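Is a sealing kit worth it on a pale grey tabletop?

Home and Garden > Furniture > Tables and desks

Keerthana Ramasamy
Posted 29 March 2020

We're after a big table for the spare room, for sewing, school projects, the odd jigsaw. I've more or less settled on the Javero, which is 1810 mm long and comes in a light grey. The bloke at Gounder was lovely until I said I'd take it, and then out came the brochure for the Tuko surface kit. It's $81 for what looks to me like a small bottle and a cloth. He said without it the top would "open up" inside a year, especially in a room that gets sun.

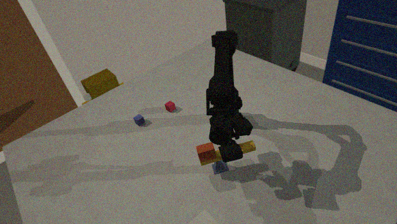
I asked what "open up" meant and he said the pores. I asked if the table had pores and he said all tables do. I'm not a chemist but that sounded like something he'd read on the box. The table already has a factory finish according to the spec sheet, and the warranty page doesn't mention any kit at all.

So has anyone used one of these on a pale top, and did it make a difference you could see? Also, will light grey drive me mad with marks? My mother says go dark. My sister says go white. I'd like to hear from someone who has lived with one.

3 replies

Subbarao Kulkarni

Save your money. I spent years selling furniture (different shop, same brochure) and the kit was the bit we were told to push, because the margin on the table itself was thin. I'm not saying the stuff does nothing. I am saying I never saw a test of it that wasn't paid for by the people who make it.

Two things to ask the shop before you hand over a cent. First, will they put in writing what the kit covers? Ours covered "accidental staining reported within 7 days", with a list of exceptions that went over the page: heat, ink, hair dye, anything with bleach. Second, does the maker of the table recommend it? Ring them, don't ask the salesman. Putting a second coating over a factory finish can leave it patchy, and then you've got two companies each blaming the other.

As for the pores, bare timber has them, sure. A sealed top is sealed. If he thinks otherwise he can tell you what he thinks the factory did all day.

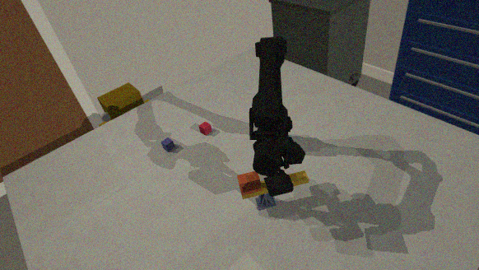
On the colour, I'd ignore your mother and your sister both. Dark tops show dust and every fingerprint, and a bright white shows biro and tea. Grey sits in between and for sewing it has one real use, which is finding things. A yellow plank on a light grey top, like the one under the black arm there, jumps straight out at you, and so will a tape measure or a dropped bobbin if you buy them in a decent colour. Pins are another matter. Silver pins on pale grey are a menace, so get the ones with coloured heads. I don't buy the line that a pale table "makes the room bigger" either. It's the same room with a table in it.

What I'd do with the $81:

Buy a decent cutting mat, because no coating will stop a rotary cutter.
Get felt pads for anything heavy that gets dragged, sewing machine included.
Put whatever is left towards a blind if the sun worries you. Sun does fade things and a blind does stop it, no brochure needed.

For cleaning, a damp cloth and a drop of dish soap. Wipe with plain water afterwards and dry it. Try anything stronger on the underside first, whatever the label promises.
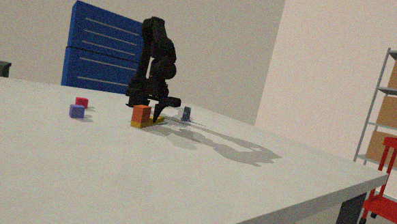 gumleaf58

I bought the kit with ours (not Javero, a Wusico desk, also grey) and it's been fine. No stains. So I reckon it works? My husband does point out we've also never spilled anything on it. Smelled pretty strong for a couple of days so open a window.

Keerthana Ramasamy

Thanks both. I rang the maker and the woman there said she'd "never heard of it but it probably wouldn't hurt", which I'm taking as a no. Went back to Gounder and asked for the cover in writing, and suddenly the kit was $58, then it was free if I took the extended warranty. I didn't take the extended warranty.

Table is ordered, delivery is meant to be in May. I'll believe that when it's up the stairs.

Subbarao Kulkarni

Good on you. Measure the stairs now, by the way, and the turn at the top as well. 1810 doesn't go round a tight landing, and the shop's "fits any home" sticker won't help you.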